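**November, notebook 8 – teleop in sim, wrist view**

Picked up where Renato left the cluttered table set. The plan was to record enough remote-control demonstrations in the simulator for the Gadurico people to train on, then repeat a small part of it on the real arm at Skarnby when that bench is free again. Today was sim only, driven with the hand controller, wrist camera on the left screen and the overview on the right.

Settings, so I don't have to look for them again:

- translation scale 0.5, rotation scale 1
- gripper on the trigger, proportional, no latch
- clutch on the side button
- episode limit 1,000 steps, then it cuts off and saves whatever it has
- config branch is `meltholm`, not `lagos` (Lagos still has the old finger geometry and the jaws close too far)

First hour went on the approach only. No grasping, just bringing the hand over the table with the jaws open, stopping, and backing off. I wanted to see how much of the motion I could do on the wrist view alone. Over bare wood it's hard. The grain gives some idea of sideways motion but very little of height, and I kept stopping too high, or coming down further than I meant to and having to pull up.
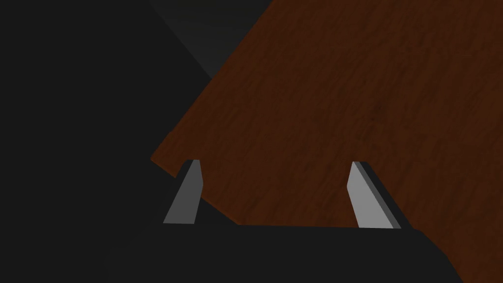
The height problem is worse with the translation scale above 0.5. At 0.8 I was overshooting on nearly every descent, and the recordings show a sort of bounce at the bottom, which the policy will happily copy. Renato saw the same thing in his set and trimmed the bounces out by hand. I would rather not record them in the first place. At 0.5 it takes longer to get across the table, and I use the clutch two or three times per episode, but the last part of the descent is clean.

Tried with the overview screen switched off. Slower, and I made more small corrections, but the corrections were in the right direction. With both screens on I look at the overview too much and end up steering by something the policy won't have. Decision for now: overview on for resetting, off while recording. Renato disagrees and thinks we should feed the policy both views and stop worrying. We left it there until we have numbers from each.

Clutch notes. When I release the clutch with my wrist turned, the first command after it has a small jump in rotation. It's visible in the joint log as one step with a spike. I think the controller pose is being read one tick late. Put a ramp on it over five ticks and the spike went away, but the hand feels a bit soft for a moment after each re-clutch. Fine for now. The proper fix is in the driver and I haven't touched that.

Count at the end of the session: 129 episodes kept. Threw out anything where I paused for more than a couple of seconds in mid-air, anything with a bounce, and two where I had the wrong config loaded and didn't notice until the fingers crossed. Target is still 1,000 before we hand anything over. At this rate that's a good few more sessions, and somebody else should do part of them so the data isn't all my habits. I always come in from the right, for one thing.

The other half of the afternoon was for cluttered starts. The random placer decides what goes down and where, and I only get to refuse a layout if something has ended up inside something else. I've been refusing too many. It's tempting to throw out the awkward ones, but those are the ones where a person's demonstration is worth having, as the scripted planner gives up on them.
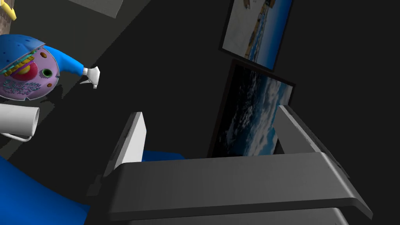 Choosing the line of approach takes most of the time in a crowded layout. I've started doing it before I press record: hold still, look, settle on a line, then start, so the pause isn't in the data. The wrist view leaves things out when the hand is low. In the one I stopped on, there was something bright blue between the fingers with only a thin strip of its top showing over the palm, and the lower of the two framed pictures ran out of sight behind the gripper on the right. From there I can't judge how far down the jaws should go. Best habit so far is to line up from higher, with the object in full view, and then come straight down without changing the wrist angle. If the line is wrong, go back up and start the descent again, and mark the episode as a retry in the notes field. Don't shuffle sideways at the bottom.

Flat things are their own problem. Jaws opened wide and pointed straight down just press on them. I tried tilting the hand and getting one finger under an edge, and managed it once in a long run of tries. Left them out of the target list for now and told Renato.

To do:

- [ ] move the ramp length into the config file, it's hard-coded at the moment
- [ ] ask Renato for his trim script, to check my kept episodes for bounces I missed
- [ ] log the clutch state as its own channel
- [ ] try 0.6 translation scale, 0.5 is tiring on the shoulder
- [ ] record a batch coming in from the left
- [ ] check whether Skarnby still has the longer controller cable

Episodes copied to the shared drive under `meltholm/clutter_b`. The rejected ones are in there too, in their own folder, with a line each on why.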